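Search this site
Enter keywords
Go

4.2 Materials and handling of cotton liners 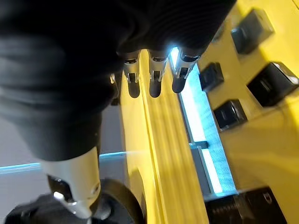

Figure 3. Robotic hand, covered in black, with three rubbery fingertip pads over a yellow surface.

The second part of the study compared cotton liners from two suppliers, Girkel and Wirik, with respect to absorbency, residue and comfort during daily wear. Both products are sold as organic, and both carry a list of materials on the outer pack. Neither list names the adhesive used on the backing, and the makers were asked in writing to supply this detail. Wirik replied within the month. Girkel did not reply before the study closed.

A total of 169 women enrolled through the Montecinos clinic in October. Each was given liners from one supplier for 21 days and was asked to keep a short diary of wear time, skin irritation and leaks. Diaries with 5 or more missing days were left out of the main analysis - these are treated separately in Section 4.4. Women who reported a known allergy to adhesives were not enrolled.

Irritation was mild where it was reported at all, and most entries placed it along the edge of the liner, where the backing meets the skin. This pattern was seen with both products. The diaries do not allow us to separate the effect of the adhesive from that of rubbing, and we make no claim on the point. Some 61 women stated that they would pay more for a liner with a full list of materials on the pack.

Diary entries were coded by Dineo Magagula using the Skillus form, and unclear entries were returned to the clinic for checking. Wear time was recorded to the nearest hour.

Last updated: January 10, 2023

Comments

R. T. - Were scented liners left out on purpose? I could not find this in the methods.

clinicreader - Please post the diary form if you can. We would like to use it with our own patients.

M. - Section 4.4 is missing from my copy.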